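Áine Brennan
September 7, 2018

1/ Window day!! I have been putting off this job since we moved in and this morning I finally took the curtains off their hooks on one side, filled a bucket and got going. Thread for anyone else who lives way up high and has those big windows that swing into the room.

2/ First thing, clear the sill. All of it. I always think I can work around one plant and one stack of mail and then there's dirt in the mail. Everything went on the bed, on an old towel.

3/ Then the curtains. We have white on one side and beige on the other (long story, the white ones came with the apartment, the beige ones came from my aunt, and I like them both too much to pick). If you don't want to take them down, fold the bottom up and clip it with clothespins. Wet curtain hems dry with a line on them and that line is forever.

4/ Dry stuff before wet stuff!!! I can't say this loud enough. Vacuum the track and the corners with the skinny nozzle, then a dry paintbrush for what's left. If you go in with a wet rag first you get mud, and then you're cleaning mud for an hour. Ask me how I know.

5/ My paintbrush is a fat old one from when we did the hallway. Best cleaning tool I own. It gets right in behind the hinges.

6/ For the dark metal part I use warm water and one small squirt of dish soap. That's it. I tried a Grirari spray last year and it left streaks on the dark finish that I could see from the couch. Lovely smell though, I still use it on the bathroom tile.

7/ Wipe the rubber seals too! Just a damp cloth, go all the way around. Ours were gray and I thought they were supposed to be gray. They are black. I was so happy I made my husband come look.

8/ OK the glass. Swinging inward is the best thing about these windows, you can do the outside face standing on your own floor. No leaning out. Please don't lean out, not even for that one spot. We are a long way up and I get wobbly just typing this.

9/ Prop the open side so it can't drift while you scrub. I use a rubber doorstop and a rolled towel. My neighbor uses a dining chair, which works too, but then you keep bumping your shins on it.

10/ Two cloths, one wet and one dry. I fold mine so I always have a clean face to flip to. Side to side on the inside of the glass and up and down on the outside, so when you find a streak you know which side it's on. Learned that from my mother and it has saved me so much walking back and forth!

11/ Somebody asked what the cloths are, they're the plain Pretex ones from the hardware store. Nothing fancy. I wash them without fabric softener and they've held up great. The yellow ones shed a little the first time.

12/ The sill gets its own step. Ours is brown with a bit of shine and a kind of mottled pattern, and it hides everything. You think it's clean, then you run your palm over it and nope. Wipe, rinse the cloth, wipe again, dry it off. I did it three times and the water was still tan on the second round.

13/ Now my favorite part, leaving it wide open for a while and just looking out. You can see down onto so many rooftops from here. There's a big flat white one with a railing along it that I look at every single day with my coffee, and it gets so bright when the sun is on it.
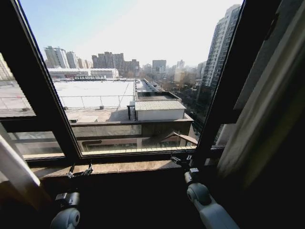

14/ Putting it all back. Curtains first, sill stuff last, and only half of the sill stuff. The plant gets to come home, the mail does not.

15/ I want to do this again in November before it gets too cold to have the window open. Writing it here so you can all bug me about it.

16/ Oh and for the hinges, if yours squeak, a tiny drop of oil on a cotton swab and then open and close it a few times. Wipe off the extra or it grabs dust and you're back at step one.

17/ Next up is the kitchen window, the one over the sink, with the grease. Send me your grease tricks please, I need them!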